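The **Clinach Funicular** is a short inclined railway that carries passengers between the river landing at Gunden and the hilltop neighborhood of Clinach. It is one of those modest pieces of public transportation that visitors tend to ride once for the view and residents ride twice a day without looking up. The line has two cars, joined by a single cable, so that one climbs while the other comes down, and they pass each other on a short double stretch at the middle of the hill.

## Background

Before the line was built, people in Clinach who wanted to reach the landing had a choice between a long bus ride around the back of the hill and a public stairway of 135 steps, which was pleasant enough in May and a good deal less so in January. The idea of a railway came up many times over the years, usually around election season, and just as often slipped away again. It was Rommel Enriquez, a retired streetcar engineer who lived near the top of the stairway, who finally drew up a route that followed an old drainage cut and so spared the houses on either side.

His plan met with some worry at first, mostly about noise and about the shade trees along Inga Street. After a long run of neighborhood meetings the lower station was moved a little toward the river, and most of the trees were kept.

## Operation

The ride covers its whole length in a little over two minutes, and each car holds up to 62 passengers, with room for strollers and bicycles at the downhill end. Cars leave whenever both stations are ready, so there is no printed timetable, only a first trip in the early morning and a last one shortly before midnight. On an ordinary workday the line carries 4,000 riders, many of them changing to the ferry at Gunden.

The cars are started and watched over from a small control room in the upper station. The original relay cabinets were later replaced with a computer-based system supplied by Cuviteo, a change that closed the line for 18 days one March and brought the stairway back into fashion for a while.
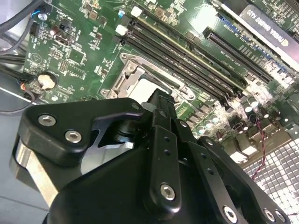
*A green computer motherboard and a black robotic gripper.*

## Stations

The upper station is a plain brick building with a deep porch — a favorite place to wait out the rain — and a bench that runs the full width of the front wall. The lower station is mostly glass and opens straight onto the ferry plaza. Its designer, Jericho Cabrera, wanted people stepping off the boat to see the car coming down toward them, and from most parts of the landing they can.

Both stations have step-free platforms. Fares are the same as on the city buses, and a bus transfer is good for one trip in either direction.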